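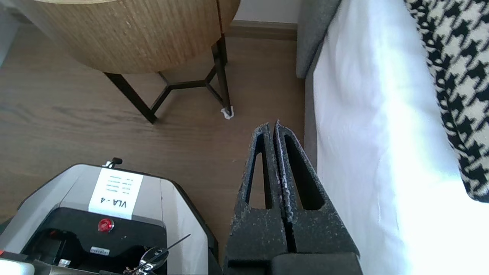 Informe de avance a la entidad financiadora
Proyecto Camargo – Manipulación doméstica asistida
Entidad ejecutora: Okberg
Fecha de cierre del informe: 29/12/2024

1. Estado general

El periodo quedó marcado por una incidencia de seguridad en la pinza de la unidad VLA-4, con parada completa de esa unidad durante 13 días. Las tareas de recogida de objetos del suelo y de retirada de ropa de cama se reanudaron después con velocidad limitada. La tarea de apertura de cajones no se ha iniciado y se traslada al periodo siguiente.

El hito de validación en dormitorio, previsto para este cierre, no se ha alcanzado. Se solicita su aplazamiento en los términos del apartado 6.

2. Descripción de la incidencia

Durante un ciclo de retirada de una manta, la pinza cerró sobre el borde del tejido y no respondió a la orden de apertura. El brazo inició el movimiento de retroceso con el tejido sujeto y arrastró la ropa de cama hasta que el operador accionó la parada de emergencia. No hubo lesiones ni daños en el mobiliario.

La parada de emergencia cortó la alimentación del brazo según lo previsto. Sin embargo, la pinza mantuvo la fuerza de cierre tras el corte y el tejido tuvo que liberarse a mano, con la unidad desconectada. Este segundo comportamiento se considera el más grave de los dos. En el análisis de riesgos inicial se había supuesto que un corte de alimentación dejaba los dedos sin fuerza, y el supuesto era incorrecto para esta configuración.

3. Análisis de causas

El registro interno muestra que la orden de apertura se envió y fue aceptada por el controlador Brendix, pero no llegó a ejecutarse. Se reprodujo el fallo en banco en 4 de 30 ciclos, siempre con tejido grueso entre los dedos y con el brazo cerca de su extensión máxima.

Se identificaron dos causas:

Causa A. El controlador descarta la orden de apertura si la recibe mientras está activo el aviso de sobrecorriente, y no la vuelve a intentar. El programa de nivel superior interpreta la aceptación como ejecución y autoriza el retroceso del brazo.

Causa B. La transmisión de la pinza no es reversible con la carga aplicada. Sin alimentación, los dedos conservan la posición y, con ella, la fuerza sobre el objeto.

Se examinó también el desgaste de los dedos como posible causa mecánica. La geometría medida está dentro de tolerancia y la sustitución por un juego nuevo no modificó la frecuencia del fallo. Esta hipótesis queda descartada.

4. Medidas aplicadas

– Comprobación de la apertura real mediante la lectura de posición de los dedos antes de autorizar cualquier retroceso. Si no se confirma, el brazo se detiene y emite una alarma.
– Reintento de la orden de apertura una vez extinguido el aviso de sobrecorriente.
– Reducción del límite de corriente de cierre para tareas con tejido.
– Velocidad del brazo limitada en todo el entorno de dormitorio hasta nuevo aviso.
– Procedimiento escrito de liberación manual, colocado en cada puesto de ensayo y leído por todos los operadores antes de la reanudación.

Con las cuatro primeras medidas activas se repitió el ensayo de banco en las mismas condiciones, sin reproducir el fallo. La muestra es pequeña y no permite dar por resuelta la causa A. La causa B sigue abierta: las medidas reducen la probabilidad de llegar a esa situación, pero no cambian lo que ocurre si se llega a ella.

5. Efectos sobre el plan de trabajo

El retraso acumulado es de alrededor de 6 semanas. Incluye la parada, los ensayos de banco y la repetición de las sesiones anteriores a la incidencia, que se han excluido del conjunto de resultados por haberse realizado con el límite de corriente antiguo.

El tiempo medio por ciclo ha aumentado con la velocidad limitada. El efecto es asumible en la recogida de objetos y más acusado en la retirada de ropa de cama, donde la trayectoria es larga y el brazo se detiene a confirmar la apertura en cada agarre.

No se prevé desviación en la partida de personal. La partida de equipos sí se verá afectada por la compra descrita a continuación.

6. Solicitudes y próximos pasos

Se ha pedido a Covell una propuesta de mecanismo de liberación pasiva que abra los dedos al perder alimentación. La propuesta aún no se ha recibido. Hasta su evaluación, las sesiones se harán con un operador al alcance de la parada de emergencia y sin terceros en la habitación.

Se solicita a la entidad financiadora:

– Trasladar a agosto el hito de validación en dormitorio.
– Autorizar el trasvase del remanente de desplazamientos a la partida de equipos, con destino al mecanismo de liberación.

La revisión del análisis de riesgos, con el supuesto corregido, se remitirá como anexo independiente una vez firmada por el responsable de seguridad de Okberg.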